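Taming the little stuff: phone cases, chargers and the drawer of shame
2021-11-17

I have a drawer. You have one too, don't pretend! Mine is in the hallway, it sticks in damp weather, and until last month it held three generations of phone cases, a watch strap, two dead earbuds and a takeout menu from a place on Huron Street that closed before we even moved in. Every time I wanted one thing I had to take out all the other things, and then of course I shoved them back in worse than before.

So I finally spent an evening on it, and I'm going to tell you how it went, because a couple of these tricks are good enough that I've used them all over the house.

First, pull everything out and put it on something flat and light colored. I use a white board laid on the table (a big cutting board or the back of a poster works fine). Small black things vanish on a dark table, and on carpet you can forget it. I once lost a SIM tool in the rug and found it with my heel.

Then wipe as you go. Phone cases get grubby in ways I'd rather not think about. Silicone and plain plastic ones can have a quick wash in warm water with a drop of dish soap, and an old soft toothbrush gets into the rim around the camera holes, where the lint packs itself in. Leather gets a barely damp cloth and nothing more. Let everything dry all the way before it goes anywhere near a phone or a closed box. I stand mine up on a dish towel overnight.

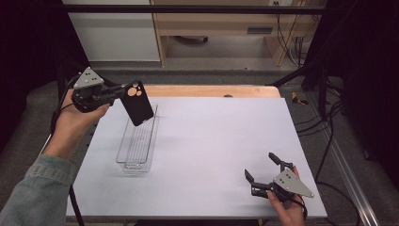
Text by the Triltov household desk
Staff writer, small spaces and storage

Now, trays. I'm a convert to the clear plastic kind, and I like the ones with ribs along the bottom. A case laid on ribs doesn't stick itself down the way it does on smooth plastic, and you can get a fingernail under the edge to lift it out again. Clear sides also mean I can see what's in there from the hallway without digging. One case per tray is plenty if you only have a few, otherwise stand them on their long edges like records in a crate, camera cutouts all facing the same way.

Measure the drawer before you buy trays. Measure the inside, too! I measured the front of mine, felt very pleased with myself, and came home with two trays that were wider than the opening. They now live under the bathroom sink holding hair ties, so not a total loss.

As for what to keep, I go by the phone. If nobody in the house owns the phone a case fits, the case goes. The three-hole camera cutouts had me fooled for a while, they look so alike from one model to the next, and I had to try each one on before I believed it. Hold the case up to the phone, check the holes, check the buttons on the side, and if it's off by even a hair, out it goes. Our thrift store takes clean ones in a zip bag with the model written on a bit of tape.

Cables I do separately, on a different evening, with a cup of tea. Loop each one loosely around your hand, fasten it with a strip of hook-and-loop tape, and label the plug end. A pack of 100 cable labels will last you for years. Don't wind them tight around a charger brick, that bend near the plug is where mine always give out.

My last tip is to leave one tray empty. Something new always turns up, usually around January when the holiday gadgets come out of their boxes, and if there's a spot ready for it then it doesn't end up on top of the fridge. Mine stayed empty for 16 days, and then in went a camera strap and somebody's spare key. I still don't know what the key opens.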